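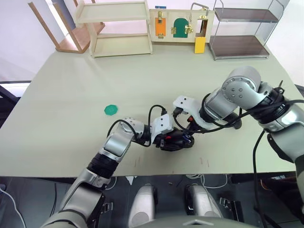
## August, 22:00, the green table

Top cleaned with the mild detergent, one pass, then dried. The faint marks near the front edge stay as they are; I won't sand a surface this size for the sake of a few lines. Leg bolts retorqued, five in all.

The latch board is staying at the back, in the middle, between the two racks. Orange door on the left with its brass hardware, green arched door next to it, yellow one on the right. I prefer the arched door for checking hinge play. The board is listed in the Clulia inventory as item 831, which took longer to find than the cleaning did.
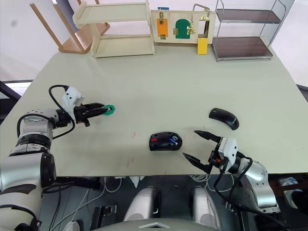 Shelf spacing next. The cream shelf goes back to the Paltlow room at the end of the month and I need a replacement of the same width, two tiers, with an open lower one. Cidum quotes 85 for a plain wooden unit, delivery extra. Hứa is cheaper but has only metal in stock – the rack on the other side already covers that.
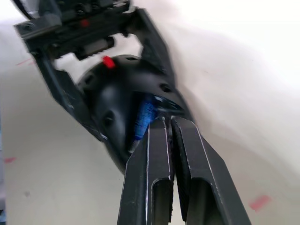

Ordered from Cidum at 22:40. Delivery slot to be confirmed. Remaining for tomorrow: felt pads for the stool, oil for the hinges, new label for the board. The old label still has the previous room number on it.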